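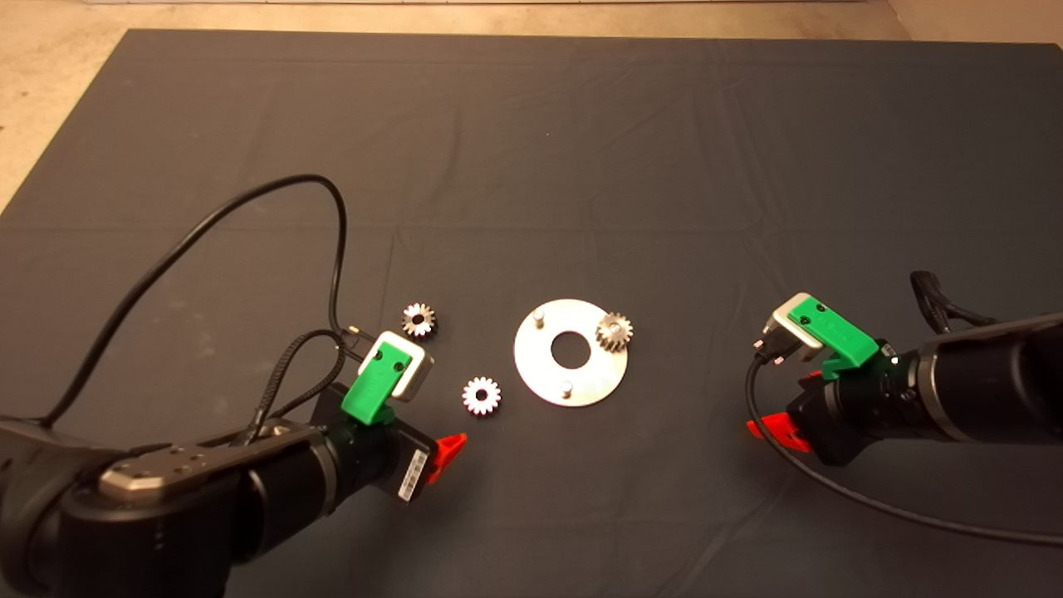 Eglė Mägi wrote in the margin of the last edition that if the manual told people where the third gear was supposed to start, they would stop asking her. So it now does, in step 4, and the margin is clean again for the next complaint.

Section 6. Setting up the gear task

This section covers the Senness bench as used by the Tretow Robotics Club for the Trondus student round. It assumes you have read Section 5 and that both arms are powered down. If you skipped Section 5, the arms will let you know.

What you need
The gray fabric mat
The round metal plate with the two upright pins
The small gears (silver and brass-toned)
The score sheet
Patience, own supply

6.1 Laying out the parts

1. Spread the mat over the floor between the arms. Pull out the big folds. Small creases are fine and have been fine for years; please do not bring an iron.

2. Put the plate near the center of the mat, pins up. Turn it until the pins sit on opposite sides of the hole, one toward the upper left and the other toward the bottom edge. Teams lose a surprising amount of time to a plate that is facing the wrong way.

3. Set two silver gears flat on the mat to the left of the plate, one a little farther out than the other. Leave enough room between them for a finger to get in. A robot finger, which is fatter than yours and less sorry about it.

4. Lay the brass-toned gear on the right side of the plate, close to the outer rim. It starts on the plate but off the pins. Putting it on a pin "to save time" is called finishing the task by hand and scores zero.

Note: The upper half of the mat stays clear. It is not a shelf for your phone, your sandwich or the score sheet.

6.2 Bringing in the arms

5. Check that each sensor block is seated in its green printed mount and that both screws on the mount are snug. Snug means snug. The mounts are plastic, and Arnulfo Huaranga has printed enough replacements.

6. Follow each thin black cable from its connector with your eyes. It should run in a wide, lazy loop with no sharp bends and nothing standing on it, including you.

7. Power up the left arm, wait for the ready tone, then power up the right.

8. Jog both grippers inward at 2 percent speed until the red fingers face each other over the parts. Stop well short of the gears.

Caution: Keep hands off the mat from step 7 onward. If a gear needs moving, stop both arms first. The emergency stop is free and you may press it as often as you like.

9. Save the pose as START. Do not save it as START_new, START_final or your own name. We cleared out 53 of those in June.

6.3 Running a trial

10. Call "clear," wait for your teammate to answer, and start the trial. A nod does not count as an answer.

11. The run ends at 100 seconds or when a gear leaves the mat, whichever embarrasses you first.

12. Write the result down before you discuss it. Results improve remarkably during discussion.

Note: If a gear rolls off toward the Pongsiri cabinet, get a flashlight and lie down. There is no better procedure.

6.4 If something goes wrong

Gripper closes on air: check that the plate was not bumped, then repeat step 8.

Sensor reading frozen: stop the arms, reseat the connector, restart from step 7. Tugging the cable is not reseating.

Gear tips over on the pin: this is the task. Carry on.

For storage, see Section 7.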